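Fruit Week at the Shared Tables

Monday, December 6, 2021

Hi again! Quang Vi says hello to everyone at the tables, and today I'm writing about fruit (my favorite subject, as anyone who has shared a lunch hour with me knows). I'll add more in January, when I get back from Wovham.
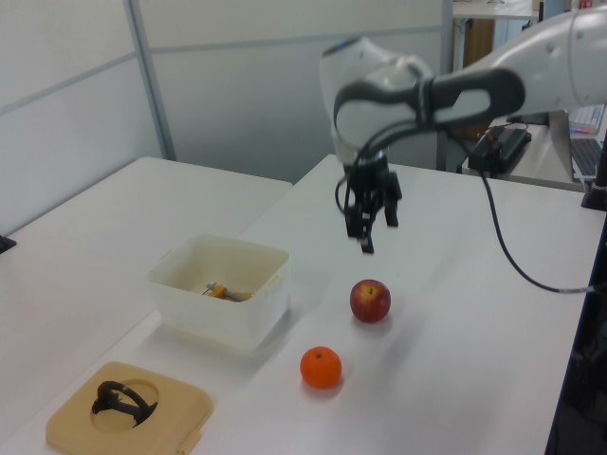 An apple and an orange make a great pair, and I love an apple with yellow streaks in the red. Plain red ones look a bit too perfect to me!

The clear-ish plastic tub next to them is open on top and has little tab handles, and I've wanted one like it for my kitchen for ages. Mellow has some in the window right now, so guess where I'm going Saturday. If you know a good place for oranges this time of year, please tell me – the ones at Pomico have been so sour lately.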